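Projects > Stallow Community Orchard > Reports

About Grants Reports Contact

Progress report to the Naidoo Fund, Tue 15 June
Prepared by Amra Nedeljković

Planting on the lower terrace is finished. We put in 78 trees against a plan of 73 – the nursery let us have five extra citrus at no charge. Losses since December stand at two, both lemons on the north row where the wind comes through. Haruto Mizuno has put up a mesh screen there and will replant in the fall.

Spending to date is $2,965. Most of that went on drip line and fittings. The pump repair came in under the estimate, and the difference has been moved to mulch.

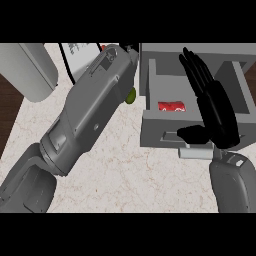 Fruit sales are the part of the plan that is behind. Natsumi Nomura spoke with two grocers in town and both want limes graded by color before they will quote a price. Our pickers have been mixing them. A fruit showing the yellow-green of the small round one behind the gray forearm would go in the second crate under the new chart, and full dark green in the first. Kimie Tamura is printing the chart for the packing shed.

School visits went ahead as planned, with 70 students over the spring term. Junpei Kuroda has asked for a second handwashing station before the next group.

For the coming quarter we ask to carry over the unspent signage money. The final sign wording is still with the town.

Related reports
Furnolus Creek Fencing
Drarnident Seed Library
Stallow Orchard: Winter Report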